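Can a Machine Do My Chores Yet? Your Questions, Answered at Length

Welcome to the Kinyua questions page. We get a great many letters and emails about robots in the home and in the shop, and the same few come around so often that we decided to put the answers in one place. Pour yourself something and stay a while.

The job most of you ask about lately is computer repair and teardown, so we'll begin there, with a robot arm at work on desktop PCs.

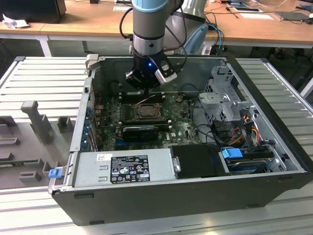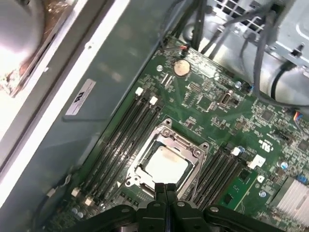
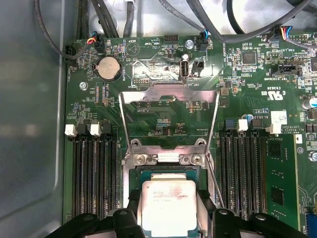
Bench work on desktop computers: the arm over an open tower (first), and the gripper at the processor socket (second and third).

Can a robot take a computer apart by itself?

Parts of one, yes, and that's a bigger deal than it sounds! Pulling a memory module or lifting out a processor is a short job with a clear beginning and end, and the parts sit in places that are laid out with some logic. What a machine still finds hard is everything in between: the cable that flopped over the slot, the latch that is a little stiffer than the last one, the case from a maker who decided to put the drive cage somewhere new. You and I just nudge the cable aside without thinking. A robot has to notice it first, and then decide what to do.

Why is the processor such a tricky spot?

If you have ever changed one yourself, you probably remember holding your breath. There's a lever to release, then a metal plate that swings up on a hinge (you can see it standing open in the third picture), and only then can you get at the chip. Everything around it is crowded too, with long memory slots on both sides. Old thermal paste adds to the fun, and it gets on everything, as anybody who has worn a nice shirt to a repair bench can tell you.

Why does the gripper have a camera so close to the work?

A camera up near the fingers sees the last inch of the job, and the last inch is where things go wrong. A camera off to the side gives you the lay of the land, the way you'd stand back from a bookshelf before reaching for a title. Most setups we hear about like to have both views.

Would it be faster than a person?

Not for one computer, no. Our neighbors at the Rinley repair shop tell us that a good technician there can strip an ordinary desktop tower in 17 minutes, chatting the whole time. Where a machine may earn its keep is on the 300th tower, late in the afternoon, when the technician's wrists are sore and the chatting has stopped. Rinley cleared out 123 old office machines last June, all by hand, and we're told there was a lot of pizza involved.

All right, but what about my house? Can it fold laundry?

Sometimes, slowly, and it depends very much on the laundry. A towel is a friendly sort of thing. A fitted sheet is not friendly to any of us. We watched a demonstration at the Druditis home show where a pair of arms folded 2 T-shirts quite nicely and then spent a long while considering a sock that was inside out. We were rooting for it the entire time.

What about dishes?

Loading a dishwasher is closer than you might think, provided the dishes are the ones it knows and they arrive one at a time. Scrubbing a baked-on casserole is a different matter, and we'd keep the steel wool handy for a few more years.

Which chores are done well by machines right now?

Vacuuming a flat floor, mowing a plain lawn, and cleaning a pool, with a bit of help from you when something gets stuck. In the shop, it's moving boxes, driving screws into the same place over and over, and sorting parts that look alike. Please do pick your shoelaces up off the floor before you start the vacuum.

Should I wait to buy one, or buy now?

If it does a single chore that you dislike, and it can be returned, go ahead and enjoy it. If somebody is selling you a machine that promises to do the whole house, ask to see it work in a kitchen like yours, with your kind of clutter on the counter, before you pay a deposit.

Will a robot put our local repair shop out of business?

We don't think so, and we'd be sorry to see it. So much of repair is listening to a customer say "it makes a noise" and working out which noise. The folks at Clirkidberg, who refurbish office computers, say they would happily hand over the unscrewing and keep the diagnosing for themselves.

Can I send in a question of my own?

Please do! Use the contact form at the bottom of the site and tell us which chore you'd give away first. We read all of them, though it can take us a little while to write back.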